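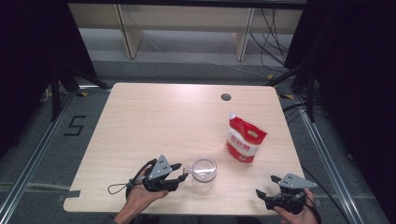
I bought the Brekance push cart before our chapter's alumni golf weekend at Lindholm, and I've now walked 57 holes with it. It cost $260. The Dreletby my old roommate Rizwan Magsi uses was $400.

The Brekance folds in two steps and fits in the trunk of a small sedan with one bag. The wheels track straight on flat fairways.

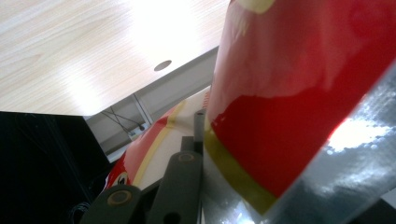
On side slopes it drifts downhill, so I keep a hand on it. The foot brake held everywhere except the bank behind the 12th green.

My main complaint is the upper bag strap. It slips with a heavy bag, and I had to retighten it every few holes.
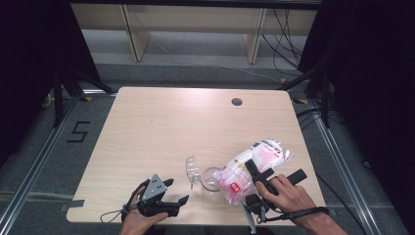
Ragnvald Lie, class treasurer and our worst putter, borrowed it for the back nine and had the same trouble. The scorecard clip is fine. The umbrella holder costs extra.

Four stars out of five.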